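Cladudness Household Trials · Inspection checklist, bedroom laundry station
Form completed by: Maysoun Sabbagh. Reviewed by: Jihad Nimri. February.

Scope: folding and sorting of soft goods on a bed, using two-finger grippers held by hand. The checklist covers readiness of the station and whether the task is a fair candidate for unattended operation. Mark each item Pass, Hold or Fail.

1. Gripper condition
Housing screws present — Pass.
Unit label readable, 0147 — Pass.
Fingers free of cracks, slots clear of lint — Pass.
Comment (Sabbagh): wipe both lenses before every block of 15 folds. Lint on a lens has spoiled more of our recordings than any grip fault.

2. Small black items
Pouches and bags are to be handled one at a time, with the opening of the fingers set before approach. Black fabric against a black mount gives poor contrast, and the fold edge is hard to find even for a person.
Status — Hold. Nimri asks for a second lamp at this station.

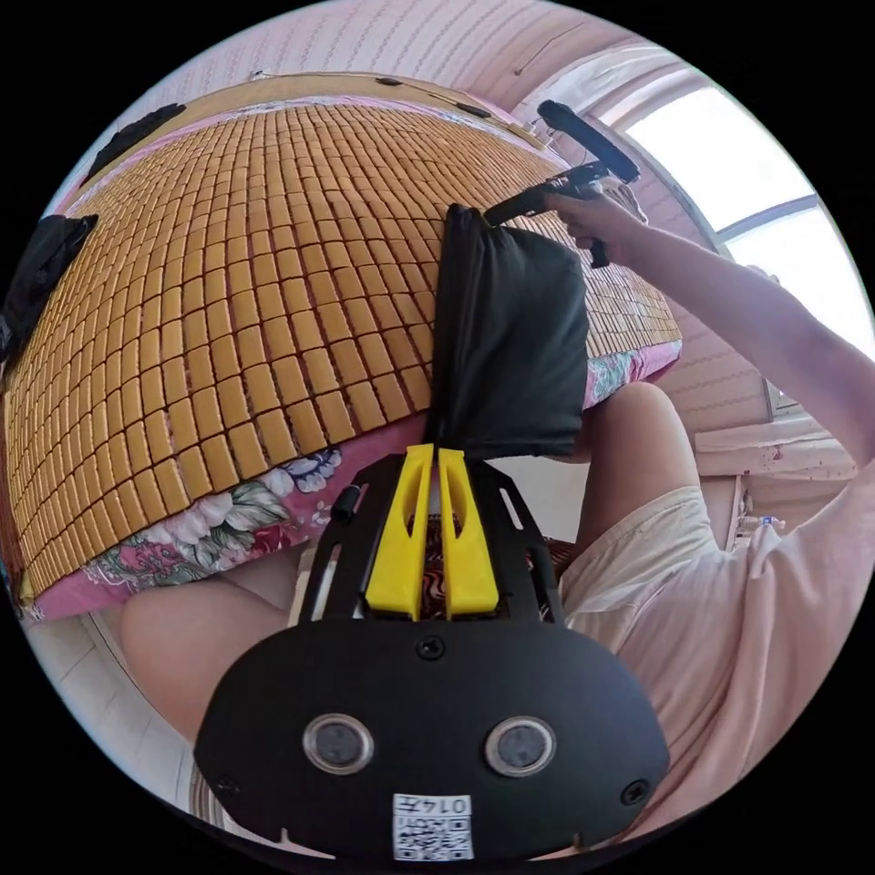 3. Work surface
Tile mat flat on the bed, no raised edge — Pass.
Floral sheet tucked clear of the work area — Hold. A finger closing at the mat edge can take the sheet along with the garment.
Finished items kept apart from items in work — Pass.
Cords at the head of the bed out of reach — Hold. Tie back.

4. Large garments
Corner pinch with one gripper, second gripper free to support the cloth. Do not drag a garment across finished folds.

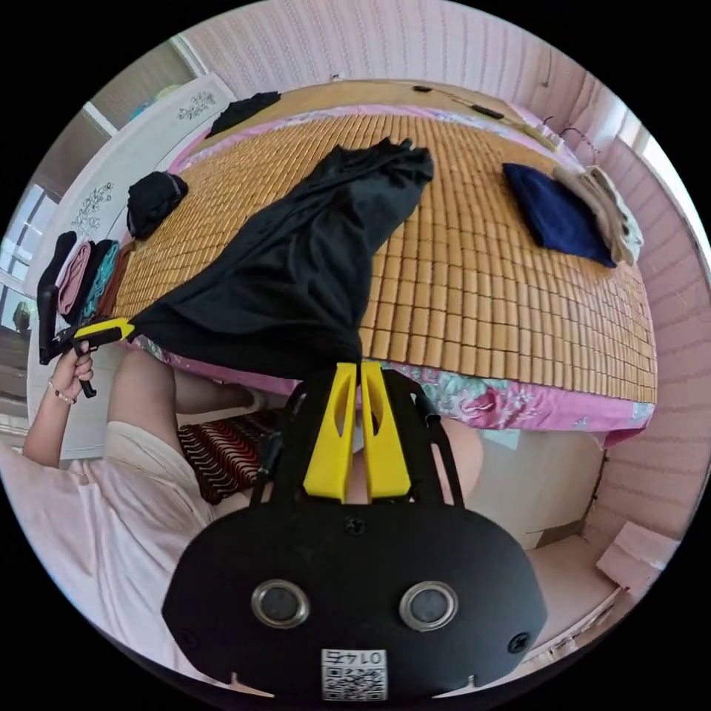 Item 4: corner pinch on a large black garment, unit 0147 nearest.

Comment (Darwish): corner finding is still the weak step. Fothergill's planner was given 200 corner attempts on dark cloth in our test room and I would not sign it off for dark cloth yet. Light towels are a different matter.

5. Personnel
Feet and knees clear of any powered arm — N/A, hand-held units only. Becomes mandatory if an arm is fitted.
Bracelets and watches off before work — Fail. Repeat at briefing.

6. Readiness for unattended work
Flat items, light colors — Hold, retest.
Dark garments, bags and pouches — Fail.
Next review when the log reaches 1,346 folds. Send corrections to Suha Darwish.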